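Cimside library cuts Sunday hours, adds late night

7 January 2024

Cimside — Today is the last Sunday the Prondel Street library will be open until March, when the town takes another look at the schedule.

The building will close Sundays and stay open until 9 p.m. on Thursdays instead. Staff hours stay the same. Parking lot stays open either way, no change to the meters.

Branch manager Antigoni Koutsoukos said Sunday visits have dropped to 200 a month, down from 600 before the heating trouble two winters back. "People got used to not coming," she said. "I'd like them back, but I can't heat four floors for a handful of folks and a newspaper."

Thursday evenings were picked after a survey at the front desk. 300 cards came back, most from parents and people on the day shift. A few asked for Saturday nights — that was never on the table, Koutsoukos said.

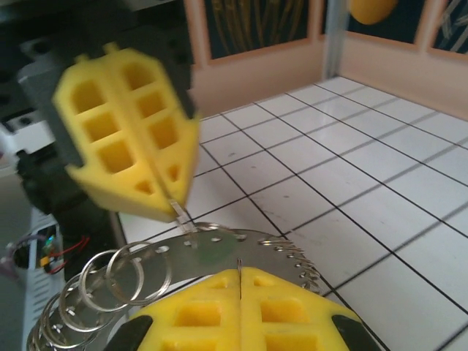 LOCAL NEWS

Not everyone is happy. Amedeo Carbone has run the Sunday chess table on the second floor for years and says most of his regulars can't make a weeknight. He's asked the Sirko Avenue senior center for a room. No anwser yet.

"Half my guys don't drive after dark," Carbone said. "Thursday at nine, in January? Come on."

The Sunday story hour moves to Saturday at 10 a.m., same room. Tax help stays on Tuesdays and starts next month, sign up at the desk or by phone. Book drop on the Prondel Street side is open all the time, the one in back is still locked untill the hinge gets fixed.

Anything due on a Sunday rolls over to Monday, no fine. Holds that would of expired on a Sunday get one extra day too.

Koutsoukos said the town will look at the door counts in March and could bring Sundays back for the spring. Written comments can be left at the front desk or mailed to the branch. Doors close at 5 p.m. today.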